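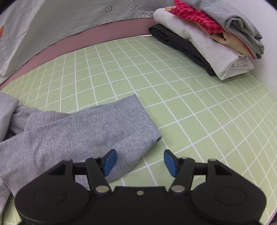
Buying hand-held grippers: your questions

By Imke Mühlbauer, August 2024

I get a lot of emails about what we spend on our clothes-folding work, so I've put my usual replies in one place.

What should I budget for one gripper?

We paid £400 each for ours from Skivix, camera mount included. Our first quote, from Zarkmont, came to £1,215 once the case and the support plan were added, and I'm afraid I laughed out loud at the support plan!

How many do I need?

Start with three if you can: two in use and one spare. Vivek Prajapati does our planning and he wanted five, but we'd have had two sitting in a drawer since July.

Do the finger pads cost extra?

Yes, and people always forget them! Ours are the blue rubber ones. Order a second set with the gripper, as postage on a single pair is daft.

Do I need a special table?

No. We put a cutting mat with a printed grid on a table we already had, and I like the lines for setting a jumper down in much the same spot each time. Buy the biggest mat your table will take.

What about the clothes?

Charity shops, mostly. Get a mix of plain and patterned (checks are great) and a few long sleeves, which are far more of a faff to fold than you'd think. I'd set aside a bit for washing too.

How many folds should I plan for?

We budgeted staff time for 1,000. Abhishek Bhatt has the spreadsheet and will send you a blank copy if you ask nicely.

Can I hire instead?

Pornenik do monthly hire, but check who pays for worn pads before you sign.

Last updated by Imke

We use cookies to remember your settings. Accept | Manage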